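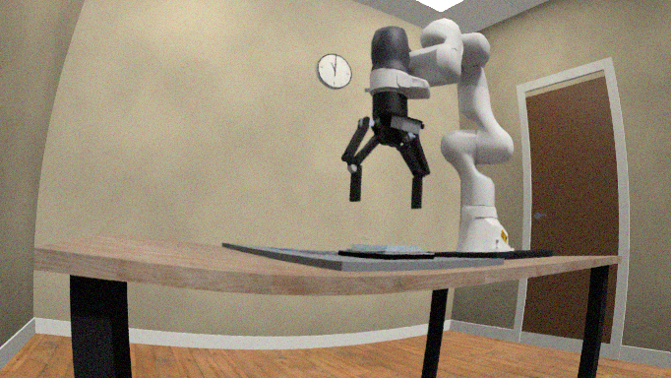 1/ Writing up the gripper fault we had on the Lamitz cell in October, because three people have asked and I keep typing the same reply.

2/ Short version: the gripper opened by itself while holding a part over the table. The part fell. No one was hurt. The arm did what it was told the whole time and logged nothing wrong.

3/ Setup for those who don't know it. One arm, fixed to the table, parallel-jaw gripper, picking flat slabs and moving them a short way along. The slab in our real cell weighs 400 grams. We build everything in the simulator first, then run the same program on the bench.

4/ The sim had been clean for weeks. Pick, lift, move, place, open, back to the wait pose above the mat. Annatjie Botha ran it overnight before we went to the bench and got no drops at all.

5/ On the bench it ran fine through the morning. Cycle 26 after lunch, the fingers let go at the top of the lift. Slab landed on its corner, chipped, slid off the front of the table. Annatjie was standing on the door side, well clear.

6/ First thing we did was hit the stop and leave everything where it was. Please do this. The temptation is to home the arm and tidy up, and then you've lost the joint positions and half your evidence.

7/ First guess was grip force. Wrong. Force was set to the same value as in the sim and the log showed it holding steady until the moment it went to zero.

8/ Second guess was a loose cable at the wrist. Also wrong, but we spent most of an afternoon on it. Kanini Mfinanga pulled the connector, checked every pin, put it back and flexed the cable through the full range by hand. No dropout.

9/ What we found in the end was in the Hourani controller, the box that passes commands from our program to the gripper. It has a watchdog. If it doesn't hear from the program for 400 milliseconds it puts the gripper into its "safe" state.

10/ The safe state was set to OPEN.

11/ That's the default on our unit. It makes sense if you're worried about someone's fingers getting pinched. It makes no sense if the gripper is holding something up in the air. We had never looked at that page of the settings.

12/ So why did it time out? The logging job. Someone (me) had set it to write to the shared drive, and the drive was busy that afternoon. The program sat waiting on the write and stopped talking to the controller for just long enough.

13/ The arm has its own link and its own timeout, a longer one, so it carried on as normal. That's why there was no alarm. It finished the move with nothing in the fingers and lowered itself politely to the place position.

14/ Why the sim missed it: our simulated gripper has no watchdog. It holds its last command forever. You could unplug the whole program and it would hang there in the same pose until you closed the window. We were testing the motion and calling it a test of the system.

15/ What we changed on the bench:
Safe state is now HOLD, with a manual release button within reach of the operator.
Logging goes to local disk and gets copied over later.
If the gripper faults, the arm stops too.

16/ What we changed in the sim: Kanini wrote a small add-on that drops messages at random and runs the same timeout as the real box. First time she turned it on, the program lost the slab 7 times before morning tea. Good to see, in a grim sort of way.

17/ We also added a grip check at the top of the lift. If the fingers have closed further than the slab's width, or opened past it, the arm stops there and waits for a person. It costs us some time per cycle. I don't mind.

18/ A note on HOLD, as Branari's people raised it when I talked them through this. It has its own risk. If a hand is in there when it faults, the gripper stays shut on it. That's why the release button went in on the same day as the setting. Don't do one without the other.

19/ We've moved the guard line back as well. I'd drawn it from the reach of the arm and hadn't allowed for where a dropped part could end up. Ours went off the front edge and kept going across the floor.

20/ The Clendaten cell next door had the same controller with the same default. It had been running that way since we installed it. Changed now.

21/ If you run one of these, go and look up what your gripper does when it loses its signal. Then pull the plug with a part in it, low over something soft, and see if the manual was right.

22/ Will post the message-dropping add-on once Kanini has cleaned it up. She says it isn't fit to be seen yet.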